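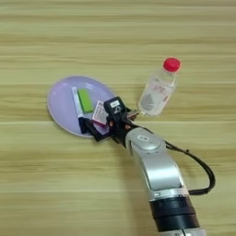
Plate task, arm over the right side. Bottle stays on the table.

Week 6 handout: Clearing the Plate
Robot Manipulation Project, Naylor section
Notes by Freya Mellor

Hi all! This is the write-up I promised for the plate task, plus the stuff I scribbled on the whiteboard and wiped off too early (sorry, Mathis). Read it before you book arm time, please, and bring a printed copy, as the lab laptop is usually busy running the arm.

What the task is

Your program gets a purple plate with three small things on it. It has to pick them up one at a time and set each one down on bare table, to the left of the plate. The bottle with the red cap is an obstacle. You don't move it, you don't touch it, and if you knock it over the run scores zero, even if the plate is already clear.

You get 20 runs per team. I want all of them logged, including the embarrassing ones! Last term the Jakon team handed in only their nice runs and I had no idea what to grade.

Picking order

I don't mind which object you go for first, but write down why you chose it. The green block is the friendly one: straight sides, decent height, easy to see against the purple. The little pink and white card is the pain. It's small, and once the gripper is over that side of the plate it covers part of what your camera needs to see. So take your card estimate before you move in, and save it. Team Zotdale kept re-estimating on the way down and their target wandered all over the place.

The white stick with the dark end is somewhere in between. Grip it near the middle if you can. Dirk swears by grabbing the dark end (we've argued about this since September), so try both and tell me who's right.

Approach and fingers

Open the fingers wide before you come down, and stop above the rim. Remember there are two of them! Everybody plans for the finger near the object and forgets the other one sticking out toward the bottle. Also keep an eye on the cable, which makes a big loop on the right side of the arm. If you spin the wrist a lot between picks, go back the same way you came.

Our plate rim is low but it counts. Plan your path over it with a bit of clearance, then descend straight.

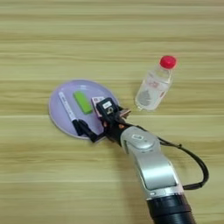

Logging your runs

One line per attempt: run number, object, grasp angle, result, and a comment in plain words. "Slipped while lifting" is great. "Fail" is useless to me. Frames get saved automatically to the Cundetti folder, up to 900 per run, and then it stops without telling you, so keep your runs short.

Due

Code and log go to Stuart Clegg by the end of November. The report can be two pages, three if you've got plots. Questions about the arm itself go to Þórey, who is in room 672 most afternoons until 5.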